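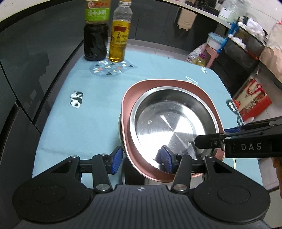 关于我们

搜索本站 请输入关键词

发布:七月 文:Sawsan Zoubi

一般公司写到这一页,会从“初心”开始。我把同行的介绍翻了一遍,读到后来分不清谁是谁:都热爱生活,都匠心,都说自己像家人。我对这类话一向不太信,所以轮到我执笔,就只写查得到的事。

Tala 是一家餐具和炊具的测评与修复工作室,在 Tivedmont 老邮局的二楼。创办人有两个,我和 Alois Haslinger。他以前给锅具厂做质检,我以前给厨房杂志写稿,写过不少“十年不坏”的推荐。那些锅里有几只我后来自己也用过,没有一只撑到第四年。这算是工作室的起因,说出来不太光彩。

我们怎么测

厂家说耐刮,我们就去刮;厂家说可进洗碗机,我们就一遍遍送进去,送到 601 次为止。这个数字没什么讲究,是第一台洗碗机坏掉时计数器上停着的数,后来沿用下来,方便前后比较。有人来信说这不科学,我同意一半。至少每件东西受的待遇是一样的。

“不粘”“零涂层”“医用级”这些词,在我们的报告里一律加引号。想让我们去掉引号,请附检测文件,而且要原件,宣传册上的截图不算。到现在为止,愿意寄原件的厂家大约 27 家。其余的多半回信说“正在整理”,有一家整理了三年。

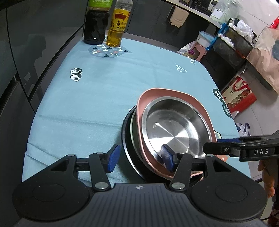
不锈钢盘、粉色方形碗和黑色圆盘,叠放。

能不能叠着收,也在测评项目里。目录上写“节省空间”的套装,有的叠起来会卡死,有的拿一只要先搬开三只。Alois 认为这一项该占更高的分,我认为他是因为自己家厨房小。争了很久,目前按他的来。

修复这一块

修复是后来加的,起初我反对。市面上号称能“焕然一新”的翻新服务我送过几次东西,取回来锅底更薄,钱也花了。Alois 坚持要做,条件是先把做不到的写清楚:涂层脱落的不修,变形严重的不修,来历不明的合金不修。剩下能修的,主要是松动的把手、歪掉的锅盖和磨花的钢面。报价单上会写明修完能用到什么程度,有时我们会劝人别修,修理费够买一只新的了。

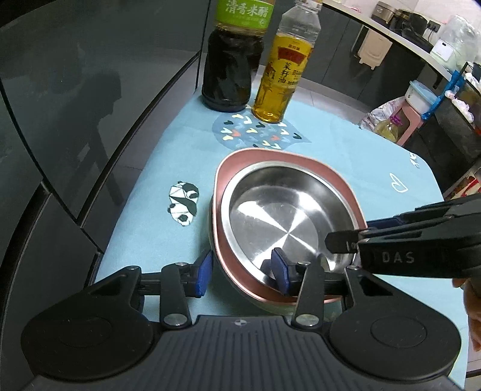

钱从哪里来,这个问题常有人问,问得也对。一部分靠修复收费,一部分靠订户,再有就是给 Sutter 的一所职业学校上课。我们不接广告,也不收样品,测的东西都按零售价买。这句话谁都会写,所以每季度的购货单据放在前台,来访的人可以自己翻。去年有位读者真的翻了一下午,找出一张重复入账的单子,我们改了。

还有一件事应当写在这里。我们给 Rastness 的一款炖锅打过高分,半年后读者陆续反映锅耳开裂。我们又买了两只重测,一只裂,一只没裂。原来的评分已经撤下,旧文还留着,页首加了说明。我不敢说以后不会再错,所以看我们的报告时,请把测试日期和批次一起看。

来访时间是下午两点到五点,周边停车不好找。想送修的话,先写信说清型号和毛病,别直接寄锅过来,前台放不下了。

分享 27 评论 2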